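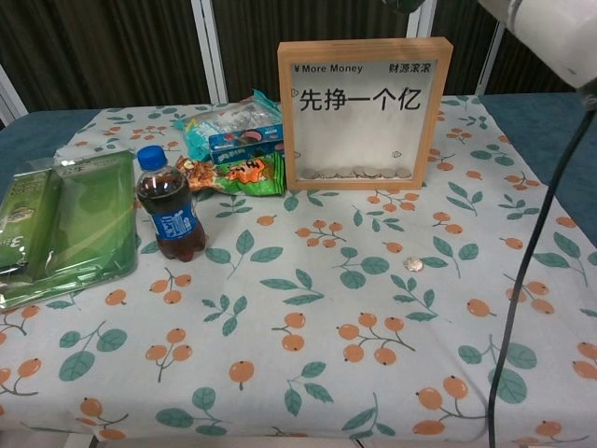 Table check, Lelex room, 8/22/22

1. Tablecloth on, berry and leaf print. OK. Blue tabletop shows at both sides – leave it.

2. Cables. One black cable runs across the cloth on the right and out of shot at the bottom. Trip point. Tape it to the floor before people come in.

3. Drinks. One small cola bottle, blue cap on. OK.

4. Snack bags. Check dates, throw out anything past August. Keep clear of the bottle.

5. Large green package, left side. Move in 7 inches from the edge.

6. Coin bank with glass front. Check corners for chips. Stands at the back – fine there.

7. Curtain or partition behind table. Zingate tag 226 due for renewal.

Next check in 21 days.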